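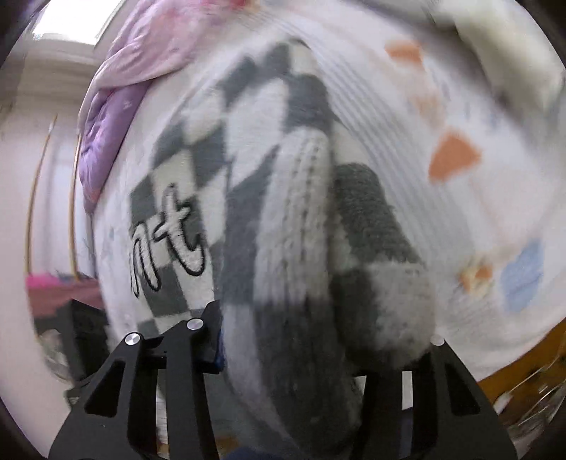
The Flarnilov Night Stay Scheme offers short-term beds to relatives of patients receiving treatment away from home. During this reporting period the grant supported the running costs of two host houses, Lozano and Kevo, and the recruitment of further households. Occupancy rose in both houses, chiefly through referrals from hospital social workers. Part of the bedding allowance has gone on spare covers, among them fuzzy grey and white checks of the kind seen against the white bedsheet, and each house now holds enough for a full change between guests. Laundry costs remained within budget.

Referrals and stays

Referrals are now taken by telephone until 10 at night, including on Saturday. The previous arrangement closed the line in the early evening and led to several families being placed in hotels at their own expense. The average stay was three nights. Most guests were parents or spouses, and a smaller group came to support patients attending repeated outpatient appointments.

Two requests could not be met. Both concerned guests who needed step-free access, and the shortage of ground-floor rooms remains the main limit on the service. An approach has been made to the owner of a property on Jesus Lane, and a decision is expected in January.

Host households

Eleven households expressed an interest and four have completed their checks. Host rooms are furnished with the household's own beds and linen, so they differ a good deal from one another; a honey-coloured wooden headboard and a quilt with roses are as acceptable to us as plain hotel white. The requirement is that the room has a door that closes and a clean bed. 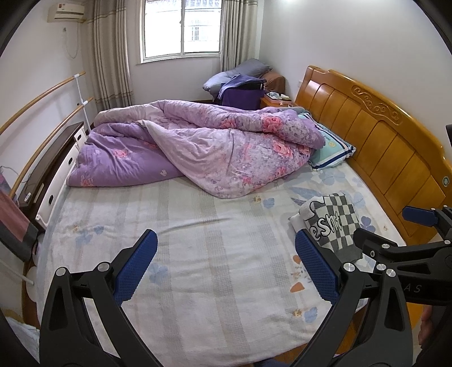
Expenditure

Spending to date stands at £3,031 against the household support line. An underspend on travel is forecast, and we request permission to move up to £100 of it to printing, as the guest information sheet must be reissued with the new telephone hours.

Next period

Priorities are the ground-floor room, a second training evening for hosts and a short survey of past guests. Questions on this report should be addressed to Estíbaliz Montes, Scheme Manager.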